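Sunday evening, tea in hand, feet up

I promised a longer update once I had been on the new project for a while, and several of you have written to ask whether I still have all my fingers (I do, thank you for asking). So, the project is called Urlow, it lives in a big gray hall on the edge of Narnport, and my job is to be the hands of a robot. I sit down, I take hold of the controls, and whatever my arms do, two much larger black arms try to do as well. Every run gets recorded, and later on the software studies all those runs and tries to pick up the habit for itself.

The task this month is plates. Lifting a plate, carrying it, setting it down in a tray without a clatter. I have been putting dishes away since I was tall enough to reach the counter, and I really thought I'd be a natural! My first morning I managed 5 good runs before lunch and dropped the plate on pretty much everything else. You have no feeling in your fingertips, you see. At home I know a plate is slipping long before I could tell you how I know, and with the controls I have only my eyes, so I had to learn to look at the rim the way you look at a curb when you're parking.

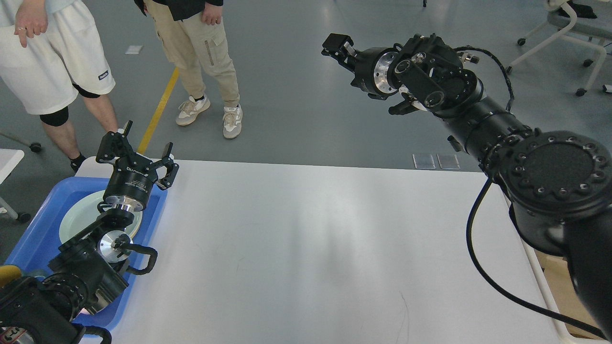 The other thing I had to learn was to slow down, and then to slow down evenly, which is harder. If I hesitate, the hesitation goes into the recording along with everything else. We threw out a whole afternoon of mine in February because I had a little wobble before each grasp — a sort of polite pause, as if I were asking the plate for permission — and the robot had picked it up beautifully. It would reach out, stop, think it over and then go in. I laughed until I had to take my glasses off, but I was also a bit embarrassed. It was so clearly me.

By the end of this week I had 233 runs that were good enough to keep, out of 407 tried. I'm told that is respectable for a beginner. My shoulders would like it noted that they were present for all 407.

Next we move on to bowls, and I've been practicing at home with barbecue tongs in each hand, to the great interest of the cat. I'll let you know how it goes. The bread recipe some of you asked for is coming too, as soon as I find the card I wrote it on.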